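Jan 4, 2019
First posts of the year, and I write about trays.

2/ In December I promised myself to clear the white table at our Norkent room before buying anything new. It took 41 minutes.

3/ The rabbit tray stays. I am too fond of it, and it holds small things well.

4/ I wished for a second one, but the shop in Nanduvcombe has only round ones now.
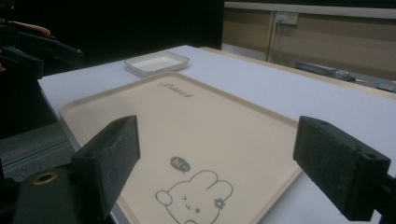
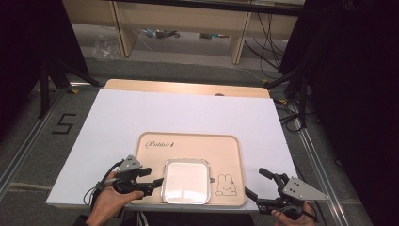

The rabbit tray, both times.

Next week: the shelf
5/ It has 200 loose screws on it. Please wish me patience.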